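Cleaning the feed rollers on an office printer

When pages start going in crooked or two at a time, the rollers usually need a wipe before anything gets replaced. The job takes 16 minutes if the covers aren't stuck.

You will need a lint-free cloth, a little distilled water and a flashlight. Skip alcohol on rubber rollers - it dries them out.

1. Turn the printer off and unplug it at both ends.
2. Take out the paper tray and set the paper aside somewhere flat.
3. Find the pickup roller above the tray opening. Dampen the cloth, press it on the rubber and turn the roller by hand until you have gone all the way around.
4. Do the same with the small separation pad below it. Don't push hard, the spring clips are thin.
5. Let everything air dry for 7 minutes.
6. Fan the paper, load it below the fill line and run a few test sheets.

Write the page count inside the tray with a pencil. Li-hua Chung got 612 clean pages on the first try after an April cleaning, then had a jam that came down to damp paper.
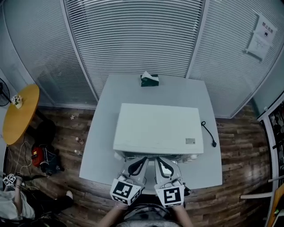

How often should the rollers be cleaned?
Twice a year is enough for most offices, and more often if you print on recycled or dusty paper.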